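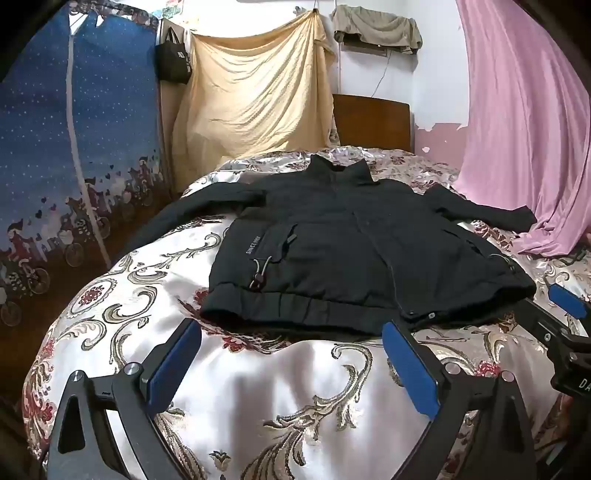 Hilkka Juntunen reports that the fingers of her Usham gripper stayed closed on a garment cord after the trigger had been released, and asks whether the unit may remain in use until a replacement part arrives. It may not.

Usham Hand-Held Gripper – Product Page and Safety Notice
Notice 706, issued 27 August 2026

Heiskanen has confirmed a fault in the return spring of certain Usham grippers. When a drawcord, strap or loose thread enters the pivot, the spring may slip from its seat and the fingers may fail to open. In two reported cases the fingers then opened suddenly, and one user suffered a bruised thumb.

Units affected
Serial numbers ending in 111, and all units supplied from the Histcombe depot before the date of this notice. Units supplied from Bustdale have a different spring and are not affected.

What users must do
Stop using the gripper with clothing, bedding and other fabrics. Do not pull trapped material free by hand. Release the trigger, loosen the pivot screw on each finger by one full turn and lift the material away. Keep hands clear of the space between the fingers throughout.

Replacement
Spring kit 2965 is supplied free of charge and includes both springs, a cord guard and a fitting sheet. Kits are sent within 6 working days of a request. Finger pads do not need to be changed – existing pads may be refitted.

Requests should be addressed to Ritva Ruotsalainen, Product Safety, Heiskanen, quoting the serial number and the place of purchase. Units that have already jammed should be returned whole, with the pivot screws left in place.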